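3. Material and method

3.1. The photographers and their archives

The material for this study comes from the working archives of photographers who were employed by regional tourism offices and who later continued as independent professionals. We were interested in what happens to the pictures after the contract ends. A landscape photograph made for a brochure has usually a short public life, but it stays in the files of its author for decades, and it is the author who must decide if it is kept, scanned, described or thrown away.

Two archives were studied in full. The first one belongs to Ülle Vaher, who photographed bogs, shore meadows and small harbors, and who kept all her transparencies in the original sleeves together with the delivery notes. The second one is the archive of the former Stellitska studio, which worked mostly with forest and river subjects and sold its pictures to calendar publishers. The Stellitska archive came to us in a mixed condition. Some boxes were labeled by place, others by client, and a part of them had no label at all.

From each archive we took 200 transparencies by a random draw of sleeve numbers. Damaged pieces were not replaced, because a replacement would hide how often damage occurs. When a sleeve was empty, we wrote it down as empty and it remained in the sample.

3.2. Description of the pictures

Every transparency was described two times, once by a member of our group and once by the photographer or, in the case of Stellitska, by a former employee of the studio. The two descriptions were made separately. The form had fields for place, season, light, main subject, people or animals present, and intended use. We asked the describers to leave a field open if they did not know the answer. In an early version of the form the season was a required field, and this led to many guesses, especially for pictures of conifer forest.

The field for intended use needs a short explanation. Following Demchenko, we separate the use for which a picture was ordered from the uses which it later received. A view of a harbor can be ordered for a ferry timetable and appear afterwards on a wall calendar and then in a school book. Demchenko calls this the drift of a picture. We keep the term, but we count a drift only when there is a written trace of it, such as an invoice, a printed copy or a letter. Memories of the photographer were recorded in the interview and were not used as proof.

3.3. Interviews

The interviews were held in April, in the homes or workrooms of the participants, so that the boxes and the viewing table were near. Each interview followed the same list of topics, but the order was free. We began always with the question how the person came to the profession. Several participants had a different occupation before, and they spoke about it with much detail. This part was longer than we planned, and it turned out to be useful, for the habits of the earlier work were often visible in the way the archive was ordered.

Vaher, for example, orders her sleeves by the route she walked and only after that by date. To find a picture she first remembers the path. She explained that a date tells her nothing, while a path tells her the weather, the weight of the bag and what she had in the viewfinder before and after. For an outside user this order is difficult. For the reconstruction of a working day it is the best order we met.

3.4. Storage conditions

Private archives are seldom kept in rooms that were built for this purpose. They share the space with the household, and the conditions follow the life of the household more than the needs of the film. We recorded temperature and relative humidity with Predum loggers, which were placed on the shelf next to the boxes. The loggers saved a value every hour. In the Stellitska archive the mean relative humidity was 43 percent and the changes during the day were small. In the Vaher archive the mean was higher, and there were short peaks which returned in the same hours.
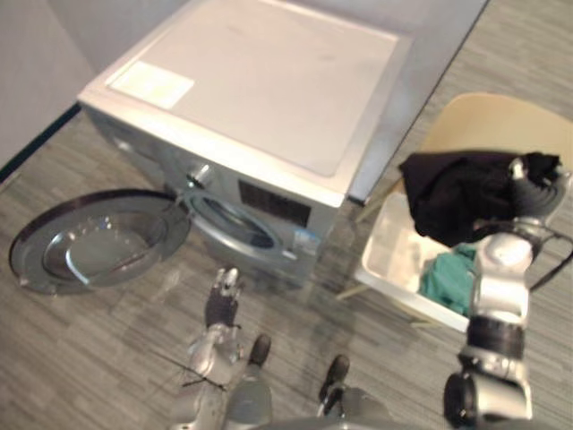
Figure 2. Front-loading washing machine with round control knob and dark display panel.

The peaks lasted seldom longer than one hour, but their number is more important than their length. Gelatin takes up and gives off water slowly, and a film in a closed sleeve inside a closed box does not follow every change of the room. We placed therefore a second logger inside one box of each archive. The curve in the box was flatter, with a delay which differed from box to box. Cardboard boxes with a loose lid followed the room more closely than the Okodell cases with a clip.

We did not move any boxes during the measurement, and we asked the owners to use their rooms in the usual way. Advice on storage was given only after the loggers had been collected.

3.5. Limits of the material

The two archives are not representative of the profession. Both survived because their owners had enough space and did not move often. Photographers who changed their home many times, or who sold their rights together with the originals, are missing here. The trace of later uses is also uneven. Calendar publishers sent printed copies as a rule, while tourism offices did this only on request, and so the number of drifts in the Vaher archive is probably too low. We return to this question in Section 5, where the two archives are compared by subject.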